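Project Report: Kitting Out the Two-Arm Packing Bench
September 2, 2025

What I was asked to plan

My bit of the group project was the shopping list. The Bendau bench already had its two arms, so I had to work out what else we needed for the tray-packing task and keep it under 2355 pounds. Yoshinori Furukawa looked after the motion side and kept asking for nicer fingers (more on that later!).

I started in July with quotes from Rirnero and Hsu. Rirnero were cheaper on spare fingers but wanted four weeks for delivery, and Hsu could do it in three days if we bought the cable clips from them as well. I went with Hsu – the lead time mattered more to us than the saving.

The task itself is cheap, which helped loads. A tray, some groceries and a little set of drawers cover most of it, and I'd rather test on a real jar with a slippery lid than on foam blocks anyway.
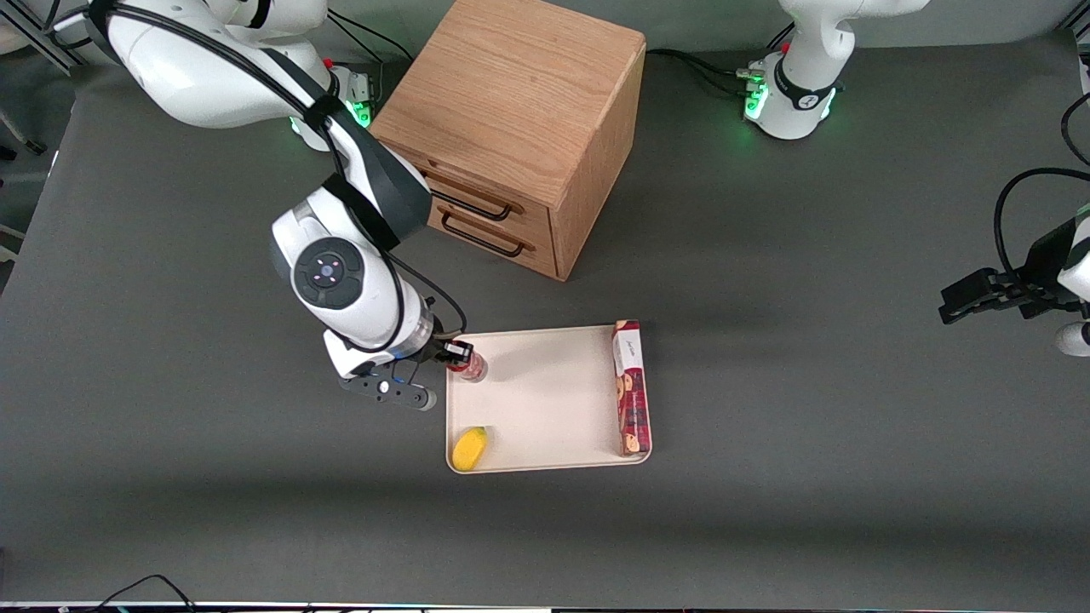 What went on the list

Spare flat fingers came first, four pairs, as they're the part I expect us to wear out. Then cable clips and sleeving, a second tray the same size, and a box of groceries in different shapes. Tall boxes are a pain to plan for, so I put in extra of those.

What I left off

Yoshinori wanted the Fanitz soft fingers. I'd love them too, but one set would have eaten most of the money, so they've gone on next year's wish list with the quote attached. I also forgot to allow for postage on the first draft, and had to drop one spare sensor mount to make it fit.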